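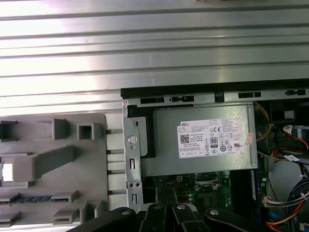
Computer chassis

A computer chassis (also case, cabinet or, loosely, tower) is the enclosure that holds and supports the main parts of a desktop computer. It provides fixing points for the motherboard, power supply unit and drives, directs the flow of cooling air, and forms part of the electrical earth path. The term normally excludes the monitor, keyboard and other items outside the enclosure.

Construction

Most desktop chassis are built on a frame of folded sheet steel, usually zinc-coated and left unpainted on the inside. Aluminium is used where low weight is wanted, at a higher cost and with softer screw threads. Panels are stiffened by folded edges, pressed ribs and raised areas around the fixing holes. Rectangular cutouts in the rails and edges may serve as seats for the hooks of a side panel, as openings for cable ties, or as locating points for a plastic front cover.

Side panels are held by screws at the rear, by a sliding latch, or by a combination of the two. On many office models one panel only is meant to be removed in normal service. The opposite panel may be riveted to the frame.

Moulded plastic parts are common in the front cover, in drive carriers and in air ducts. Carriers and trays of this type have pockets, ribs and slots formed in a single moulding, and clip to the metal without tools.

Power supply mounting

The power supply unit is a closed metal box with its own fan. It is fixed to the rear wall of the chassis, either above the motherboard or at the base. In the standard ATX arrangement four screws pass through the rear wall into the unit. Small form factor chassis often use a narrower unit, and some makers add a spring tab or a hinged bracket so that the supply can be swung clear of the board.

A rating label on the casing gives the input voltage range, the maximum current on each output and the approval marks. The label should remain legible after fitting where the layout allows. The casing of the supply is not opened in ordinary servicing, as its capacitors can hold a dangerous charge after the mains lead has been removed.

Cooling

Air is generally drawn in at the front and expelled at the rear. Gaps in the rear wall, such as missing slot covers, can disturb this path and raise the temperature of the drives. Blanking plates are therefore refitted when an expansion card is taken out.

Dismantling and recovery

At the end of its life a desktop computer is usually stripped by hand before the frame is sent for shredding. The side panel is removed first, followed by the cables, the power supply, the drives and the boards. Plastic covers and carriers are sorted separately from the steel.

The Mota method, set out by Teresa Amaral and Kwesi Tetteh for small repair workshops, divides the work into 12 steps and places removal of the power supply at step 4. A later version issued by Joverix combines the two cable steps and moves the drive carriers ahead of the supply. Broltico, a workshop using the earlier version, recorded 56 units stripped in one week in December, of which seven had riveted panels and were set aside.

See also

Motherboard
Power supply unit
Drive bay
Sheet metal forming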